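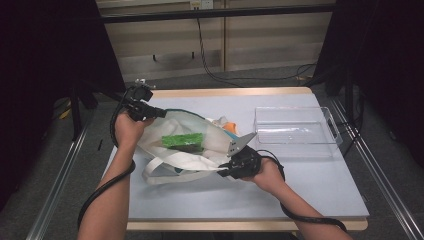 *Eduardo Pascual*

## 4. Setting up the Skostier upright steamer

For anyone steaming dresses, blouses, skirts and light jackets before they go out on the rail. Section 3 has the parts list. If you've got the older Pimatico handheld, skip to section 6, different beast.

Updated 19 May 2020. Hose clip wording changed, rest is as before.

### 4.1 Before you start

Hard floor if you can. Carpet is OK with the base tray under it. Leave 70 cm clear between the pole and any wall, curtain or rail of finished stock.

You need:

- the base unit and water tank
- pole, in 4 sections
- hanger head (the bit with the fold-out arms)
- hose and steam head
- fabric brush, clips on later
- heatproof glove, left or right hand, it's the same glove

**Caution:** don't plug in yet. Every year somebody plugs in first.

### 4.2 Putting the pole up

1. Stand the base flat. Wheels locked, both levers down.
2. Slot the thickest pole section into the base and turn until the arrow meets the line.
3. Tighten the collar by hand. No pliers.
4. Pull up the other sections one at a time, flipping each catch shut as you go.
5. Push the hanger head on top. Arms face the same way as the tank.
6. Give it a gentle shake. A bit of sway is normal, a clunk is not. Clunk means a catch is open.

**Note:** for long dresses have all the sections up. For blouses you can leave the top one down, saves reaching.

### 4.3 Hose

1. Screw the hose end into the base outlet. Clockwise, till it stops.
2. Run the hose up the side, not round the back of the pole.
3. Hang the steam head on its hook.
4. Check there's no dip in the hose. If there is, raise the hook one notch.

A dip fills up with water and then you get spitting. Spitting on silk is how we lost the green wrap dress last August, and it was a sample so we paid for it.

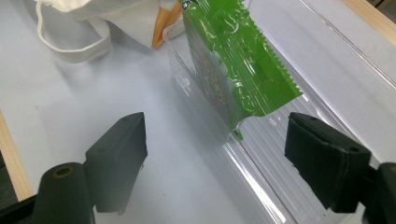 ### 4.4 Filling the tank

1. Lift the tank straight up by the handle.
2. Turn over, unscrew the cap.
3. Fill to the MAX line. Tap water is fine in soft water areas, otherwise use half tap, half distilled.
4. Cap back on, tight. Turn upright over the sink and wait for drips.
5. Drop it back in the base. You should hear it glug once or twice.

**Caution:** no scented water, no fabric conditioner, no vinegar while steaming. Vinegar is for descaling only (section 9) and only with the hose off.

### 4.5 First run

First time out of the box, or after it's been stored. Do this with nothing on the hanger.

1. Plug into the wall. Not an extension lead.
2. Dial to 2.
3. Light goes red, then green. Wait for green.
4. Hold the steam head up and away from you, glove on, and press the trigger.
5. Let it run for 8 minutes. Some white bits may come out, also a plasticky smell. Both stop.
6. Dial to OFF. Leave the head on the hook till it's cool.
7. Wipe the head with a plain cotton cloth.

If the white bits haven't stopped by the end, empty the tank, refill and go again. Still there after that, ring Mirzaei on the number inside the lid, they do our repairs.

### 4.6 Dial settings

| Fabric | Dial | Brush? |
|---|---|---|
| Silk, satin, chiffon | 1 | No |
| Polyester, jersey | 2 | No |
| Cotton, viscose | 3 | Yes |
| Linen, denim | 4 | Yes |
| Velvet | 1, from the inside | No |
| Sequins, anything glued | don't | - |

Care label wins over the table, always. Crossed-out iron on the label means try an inside seam first and look at it in daylight. 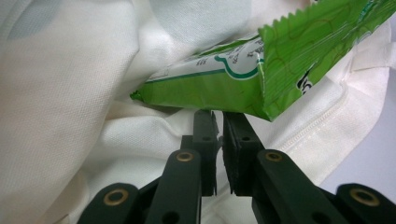 ### 4.7 Hanging a dress for steaming

1. Do up the top button or zip. Leave belts off.
2. Fold out the arms till the shoulders sit flat, no poking.
3. Skirts go on the clips, waistband inside the clips with a scrap of tissue between.
4. Start at the top. Work down slowly, head upright, pulling the hem lightly with the gloved hand.
5. Collars and cuffs last.
6. Leave it to hang before bagging. Steamed clothes are damp even when they dont feel it, and a damp dress in a plastic cover creases worse than before.

**Caution:** never steam a garment while someone's wearing it. Not even the hem. Not even if the photos are in ten minutes.

**Note:** pleats. Clip them closed at the hem first, steam straight down, don't pull. If the pleats have dropped completly the steamer won't bring them back, send it out for pressing.

### 4.8 Packing away

- OFF, unplug, let it cool.
- Tank out and emptied. Leave the cap off overnight.
- Unscrew the hose, hold it up by the head and let it drain into a bucket.
- Pole down, top section first.
- Glove goes in the lid pocket.

The Dronetance rail cover fits over the whole lot if the hanger arms are folded in. Spare clips and tank caps are ordered by part number, see the list at the back, and write the number on the sheet when you take the last one.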